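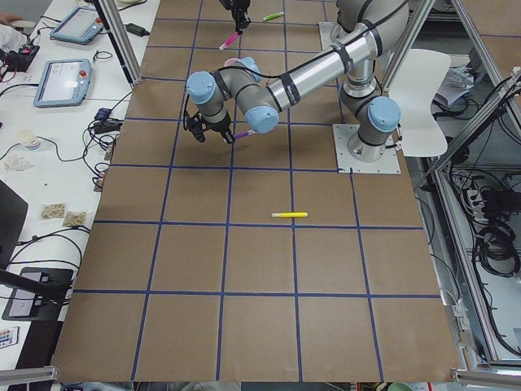
## 1. Purpose of the visit

This report covers the afternoon visit to the Rarus automation laboratory in January, carried out as part of the second-year module on handling systems. The aim was to observe how a two-arm station is set up for picking small loose parts, and to compare it with the single-arm cell in our own workshop. The visit lasted 3 hours, including a safety briefing of 15 minutes. The group was also given the Sketero handbook, the laboratory's own guide to the station, which is cited below as [1].

## 2. The station

The arms are fixed to the table by square base plates. The work surface is covered in brown material and divided into cells with dark blue tape. According to the handbook, the tape is a reference for the people laying out the parts and is not used by the controller [1, section 2]. Staff call out a cell by row and column, and the part is put there by hand before the run starts.

Each arm can be moved from a teach pendant. Two of these were kept on the white desk beside the table, within reach of the operator. The surrounding structure is aluminium profile, the same general type as we use, so fixtures could in principle be exchanged between the two sites.

## 3. The task

The task shown was the handling of marker pens. Pens are a reasonable test part: they are light, they roll, and their long shape means that the angle of the grip matters as much as its position. A pen gripped near one end tends to swing when the arm changes direction, and the release point is then hard to predict.

A run consists of picking the pens one at a time and placing them in a cup. The order is chosen by the operator. The handbook gives a limit of 10 seconds for each pick, after which the attempt is recorded as a failure and the arm is returned to its start position [1, section 4].
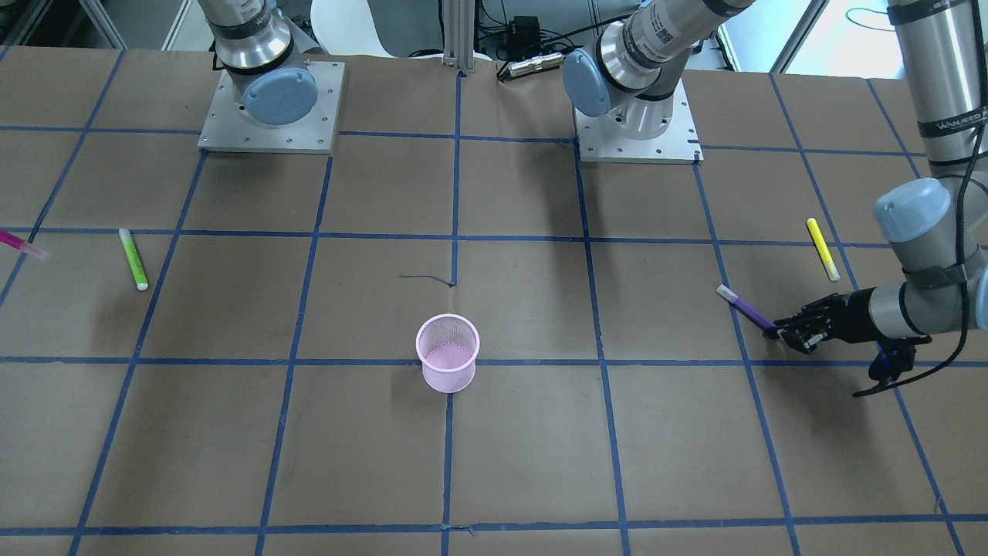
*Figure 2. Purple marker held in the black robotic hand, with the pink mesh cup near the middle of the table.*

A mesh cup is a harder target than a solid box. It is small, and being light it can be pushed along if the pen touches the rim on the way in. We asked whether it could be fixed down. The answer was that a fixed cup had been tried, but it hid errors in the approach path which a free cup makes obvious.

## 4. Results supplied by the laboratory

We made no measurements of our own. The log we were shown, exported from the Maksymiv recording software, held 217 completed picks. It does not separate failures caused by the grip from failures caused by the placing move, so no useful error rate can be given here. This is a weakness of the log format and we have noted it for our own project.

## 5. Points for our own cell

- Mark the table in cells before any further trials. The cost is one roll of tape.
- Record grip failures and placing failures in separate columns.
- Check cable routing at the wrist over the full range of movement — our present cable is too short for the outer positions.
- Ask Lesarell for the price of a second gripper with longer fingers.

The first two can be done before the next workshop session. The cable change needs the cell to be powered down and has been entered in the booking sheet for Sunday.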